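A morning at the Wekulwood open house

I almost didn't go. The parking instructions for Wekulwood were spread over two emails that disagreed with each other, and it was sleeting, and I'd already eaten one bad gas station muffin. But I've been writing about shop floor safety for long enough that when a robotics building opens its doors and puts "working rules and good practice" on the program, I feel like I have to turn up. So I did, and I got my visitor badge and my cup of very hot tea, and I joined the first tour.

Wekulwood is an old furniture warehouse with three tenants sharing it now. Halport does mobile carts for hospitals. Stępień (they kept the accent on the sign, good for them!) builds fixtures and test stands. Rodis is the one I'd come for, a small outfit that records people doing hand work so that robot arms can be trained on it later.

We started at Halport, where the rules are mostly painted on the floor. Yellow line, carts may pass. Red line, carts stop and so do you. I liked that the lines had been repainted lately and that our guide waited at the red one even though no cart was moving anywhere. You'd be amazed how many tours I've been on where the guide strolls right over the tape while telling us how important the tape is. Their written procedure fits on four pages, and anybody who changes a cart's speed limit has to sign page one again. I asked what happens if you forget. The cart stays locked out until you do it, which seems fair to me.

Stępień was louder and we didn't stay long. They had a nice habit I'm going to steal, though. Every test stand has a card hanging from it with the date of the last check and the next one, and if the card is missing, the stand is treated as broken. No arguing. I saw one with no card and a strip of tape across the switch, so the rule is alive over there.

Then up the stairs to Rodis, which was the longest stop and the one where I took the most notes. The people doing the recording work hold a gripper in each hand and handle things with those instead of with their fingers. I'd read about this kind of setup but had never stood next to one, and it's quieter than I expected. Mostly you hear little clicks and somebody's shoes on the carpet.

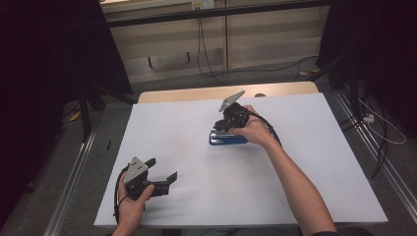 A black gripper in each hand at one of the Rodis tables, with the blue piece under the right one.

What I wanted to know was who decides how it's done, and the answer is a house standard that they've rewritten 3 times. The latest version went up on the wall in August and I read the whole thing while everybody else was at the cookies. A few bits I copied down:

Sleeves pushed up or short before you pick up a gripper. Cables go back along the arm or off to the side, never across the piece you're working on. Grippers get checked for loose screws at the start of a shift and again after any drop, including a drop you think was harmless. Both hands stay over the table until the take is over. If you fumble, you finish the move at normal speed and flag it afterward, and you don't start over in a hurry.

That last one got a good discussion going. A man in our group who runs a packing line thought fumbles should be thrown out on the spot. The Rodis answer was that the person at the table isn't the right one to judge it in the moment, and that rushing a retake is how people end up sore or sloppy. Two people review each flagged take and they have to agree. I came down on the Rodis side, but I'll admit his point about wasted time isn't silly. They have 2,000 takes on file from the current batch, and somebody has to look through every flag.

Breaks are in the standard too, and I was really glad to see it! The grippers aren't huge, but you're holding your wrists in a position they don't love, and the sheet calls for a stop before you feel like you need one. I tried a spare for a few minutes and felt it in my thumb on the drive home.

My one real grumble is floor cables. The sheet is very good on cables near your hands and has a single line on the ones near your feet, and that line just says "keep tidy." Tidy according to who? I'd want the walking route marked and the power leads covered or taped wherever someone steps, plus a name next to the job at the end of each shift. I said so on the comment form, and the woman collecting them read it right in front of me and wrote "yes" in the margin, so we'll see what the next rewrite has in it.

We finished in the shared kitchen - soup, rolls, a tray of brownies that went fast. I talked with a couple of the Stępień folks about borrowing the hanging card idea for the Rodis grippers, one card per pair. They'd apparently suggested it upstairs already. The building is doing another open house later in the year, and if you go, use the lot behind the loading dock and ignore the first email.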